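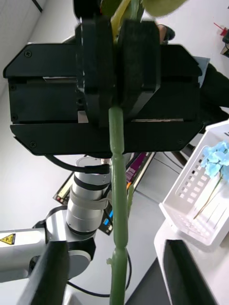
Notebook 3, p. 101

April 2021

Back on the glue book today. For anyone flipping through who wasn't here in January, this is the hide glue versus fish glue business for the chair repairs, and yes, I'm still at it!

Mixed a fresh pot of the Keller granules, soaked overnight, then into the warmer. I had the dial too high to begin with (the numbers on the Wunda pot mean nothing, please don't trust them) and by the time I stuck the thermometer in it was reading 165 F. Too hot, so that batch went in the bin. Second pot behaved much better and ran off the brush the way I like it, a bit thinner than maple syrup.

Glued up four lap joints in beech with the hide glue and four with the Wikura fish glue straight from the bottle. Same clamps, same cauls, wiped the squeeze-out with a warm rag. I'll leave them clamped overnight and break them after a good long cure this time. Last time I got impatient and the results were all over the place.

The old numbers, copied over from the loose sheet before it gets lost again: best hide glue joint let go at 306 lb on the lever rig, and the wood tore with it. Fish glue let go cleaner, right along the line, but I think I starved those joints - I could see bare patches after.

Tudor Hodoroagă stopped by and asked why I'm not sizing the end grain first. Good question. I told him I'd do a set with a thin wash coat, let it tack up, then a proper coat. He also thinks the Piątek clamps are pulling unevenly and he might be right, the pads are pretty chewed up. Need to cut new leather for them.

Other stuff: the brush with the blue handle is shedding, so pick the hairs out of your joint or use the other one. Lid stays on the warmer, please, it skins over so fast.

To do: leather pads, more beech offcuts, label the fish glue with the date it was opened.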